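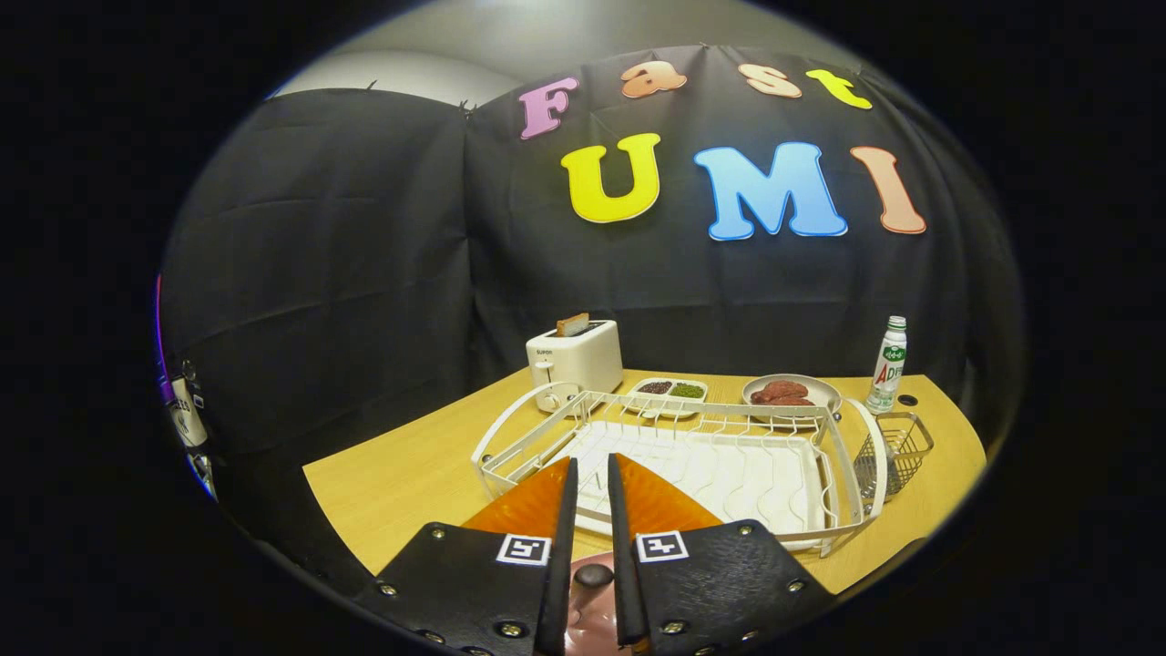
Do you need a robot arm to find out whether a gripper is any good?

Most of what I wanted to know I found out with the gripper in my hand, and the arm only came into it at the end.

August 25, 2023

I have been comparing grippers since January, in the evenings and on wet weekends. The plan was to pick one and get on with recording kitchen jobs. In the end I tried 4 of them, and I am writing it up because the notes I found elsewhere when I started were mostly about lifting capacity, and lifting capacity has not mattered to me once. Nothing in a kitchen that I want moved is heavy.

The jobs were the same for each gripper. Take a slice of toast out of the toaster and put it on a plate. Stand a plate in the drying rack. Pick up a small water bottle by the body, then by the cap. Lift a teapot by its lid knob. I did them by hand first, holding the gripper and watching only the camera picture on the laptop, without looking at the table. If I couldn't do a job that way I didn't expect a controller to learn it from me.

The first gripper was a Bansal parallel jaw with flat pads. It is well made and the jaws close square. It was good on the bottle and poor on nearly everything with a curve. Plates turned in the pads as soon as the rim touched the rack wires. I stuck thin rubber on the pads, which helped, and then the rubber peeled off after a week. I used a different glue and it peeled off again.

The second was also from Bansal, the narrower model. I won't say much about it. It fits between the wires of a rack better than the wide one does, but the pads are so small that toast breaks where they pinch. I sold it on.

The third was a Jellura, with soft fingers. These are the triangular sort with ribs inside, which bend round whatever you press them against. I had expected them to be vague, and they are a bit, but for plates they are much better than flat jaws. The fingertip gives when it meets a wire and then slides past. With the Bansal the whole tool stopped dead and I felt it in my wrist. Toast came out of the slot whole nearly every time once I had learned to go in straight. Going in at an angle still knocks the corners off.

The soft fingers are worse on small hard things. A bottle cap tends to roll out of the tips, and the teapot knob needs to be well down between the fingers before you close. Neither is a great problem if you are the one steering. It may be more of one for the software.

The fourth gripper was a Cellia with swappable fingers. I have the least to say about it because I had it on loan for 23 days and spent a good part of that waiting for a cable. The swap takes two screws a side and is quick. The fingers it came with were too long for my table, and I kept catching the rack handle with them.

Cameras. I tried 2, one with an ordinary lens and one with a very wide one. The ordinary lens gives a nicer picture and I wanted to like it. The trouble is that when you get close to the rack, the fingers and a few wires fill the view and you lose track of the plate, the toaster and everything else. With the wide lens the edges bend badly, and straight lines on the wall come out curved, but the rest of the table stays in sight while you work. It took me an evening to get used to. I haven't gone back.

The markers on the finger mounts also need to stay in view, as that is how I work out how far open the gripper is. With the ordinary lens I had to tilt the camera down to keep both, and then I couldn't see ahead. Check this before you drill anything. I have a bracket with six holes in it where four would do.

Lighting took longer than I would like to admit. The markers wash out under my desk lamp at certain angles and the opening reading jumps about. Moving the lamp further back fixed most of it, and matt paper for the markers did more than the lamp. I had printed the first set on glossy photo paper.

I now have 281 recordings with the soft fingers and the wide lens. Some are no use, mainly the early ones. I put the same gripper on the arm last month with a secondhand Fetordale controller, and the first thing I found was that the arm is slower than my hand to close, so the bottle had usually shifted by the time it gripped. Slowing down my own closing in new recordings has made that better.

The Jellura is staying on. I still want to try a harder tip glued to the ends of the soft fingers, for the caps and the teapot knob, and I have ordered some offcuts to cut them from.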